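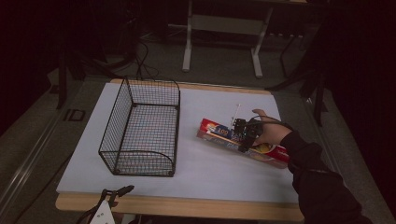
The winter print show at Livico came down this morning and I have so many thoughts that I'm just going to thread them! I had linocuts up for the whole run, my first time on an actual wall with actual lights, and I also had small unframed prints for people to dig through. For the next show I want those in a black wire basket like the one up top, open, sides of thin wire, so you can see the paper through it from across the room. A cardboard bin does not say "please touch me." Okay, thread.

---

First, the shop. Livico is the gift and art place in Pomemholm, on the corner across from the bakery, with the bell that sticks. They hang local work in the back room and do two group shows a year. This one opened in September and got extended because people kept asking to come back with their sisters. (I love a person who brings a sister.)

---

There were 7 of us. Two painters, a basket weaver, a wood turner, a guy who does stained glass birds, me, and Mayu Hirano, who makes these tiny stoneware cups with thumbprints left in the glaze. I bought one on opening night before I'd sold a single thing of my own. Zero regrets. I am drinking out of it right now.

---

Opening night! I'd been told to expect a slow trickle and instead the back room was so full by six thirty that I got pinned between the glass birds and a very tall man who wanted to talk about his college etching class. Lovely man. Did not buy anything. Told me my herons looked tired, and you know what, they do a little.

---

Numbers, since a few of you asked last time and I got shy about it. The shop kept a clicker by the door and it read 1,766 when we took the show down. That's everybody who came through for any reason, including people who wanted a birthday card and a roll of ribbon.

---

Out of that, I sold 4 framed pieces and a whole lot of little ones. The framed ones were two herons, the ferry dock at night, and the big onion. THE BIG ONION. I almost left it at home. My husband carried it out to the car while I was still saying it was too weird.

---

The onion went to a woman who is redoing her kitchen and picked her tile after she saw it. I keep thinking about that. Somewhere there is tile that matches my onion.

---

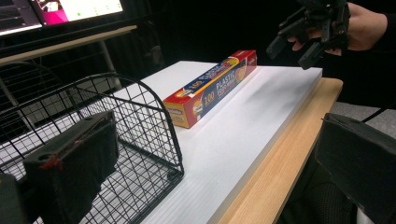
Plastic wrap, the 100 box.

---

Back to the show. The thing I got most wrong was pricing. I put the little prints at a price that made me feel safe, and then they sold so fast the first week that I was up past midnight pulling more, with ink on my elbows, muttering. Mayu told me to raise them and I said no no no, and then I raised them and they sold exactly the same.

---

If you're new to this: write your prices down before you walk into the shop. I changed one of mine standing at the counter with a pencil in my hand because somebody raised an eyebrow at something else entirely. She was looking at the clock.

---

Framing. I used Tamura Framing over on the mill side of town and I'd send anyone there. They caught that I'd signed one print on the wrong edge of the paper, so the mat would have covered my name. They called me before they cut anything! I had to drive over and re-sign it on their bench while they all politely looked at other things.

---

It's also where most of my money went, so please don't skip over framing when you're doing your math. I did my math on the back of a seed packet and left off the glass. Glass is not free. Glass is really, really not free.

---

A question I got a lot at the show was "is this a copy?" and I used to get a bit stiff about it. By the second month I just kept one of my carved blocks under the table and handed it to whoever asked. It answers everything. They run a thumb over the grooves, they look at the print, they look at the block, and then they tell you about their grandfather's workshop. I got better at talking in those few minutes than I did in years of writing artist statements.

---

Kids are the best with the block. One little girl asked why the heron was facing the wrong way and I got to explain that everything prints backward, and she looked at me like I'd told her the moon was a sandwich. Then she spent a long time checking all my signatures to see if I'd messed any up. (One, see above, but it was fixed by then.)

---

Things I'd pack for the next hanging day: a level, painter's tape, a real hammer instead of the one with the wobbly head, more hooks than I think I need, a snack, and a second snack. I spent an hour getting one row straight and then found out the ceiling slopes. The row was fine. The room is crooked.

---

Also, labels. I typed mine up at home and they looked great on my desk and were much too small on a wall. People had to lean in so far they were nearly kissing the heron. The weaver had hers in big fat letters on cream card and you could read them from the doorway. Doing it her way next time, and I've asked if I can borrow the card stock.

---

Somebody wanted to know if the shop takes a cut. Yes, and they should! They're open every day, they wrap everything in tissue, they know every single customer, and they stood there telling people about my ferry dock while I was home in slippers. I was happy to sign that check. Well, it's them that sign the check, but you get me.

---

Small complaint, and it's about me. I never made a mailing list. All those people, all that nice talk, and I had a little notebook that I forgot to put out until the last two weeks. It has eleven names in it and one drawing of a cat. I'm keeping the cat.

---

So what's next: I'm putting part of the show money into a proofing press. There's a used Zulance for sale a couple of towns over, the tabletop kind, asking 1,000 dollars with the blankets included. I've been pulling everything by hand with a wooden spoon (yes, a spoon) and my shoulder has opinions. I'm going to go look at it after the new year and try very hard to act like I might walk away.

---

If anybody here has used one, tell me what to check. I know to look at the rollers and I know to bring my own paper. Past that I'm going to be nodding at it like it's a horse.

---

Leftover small prints are back home with me and I'll post what's still around once I've sorted them. There are herons, a few radishes, and the dock in blue, which I printed late and like better than the black one. The shop is keeping a handful of cards by the register too, so if you're in Pomemholm, go in and fight the door.

---

And Mayu is having a seconds sale out of her studio soon, cups with a wobble or a glaze drip, and I say the drips are the good ones. I'll repost when she puts the day up. Please leave me at least one blue.

---

Thank you to everyone who came, and to the ones who came twice. I wrote the date on the back of the one heron I'm keeping for myself, 27 December 2021, and hung it in the hallway. It's a little crooked. Going to go fix that now.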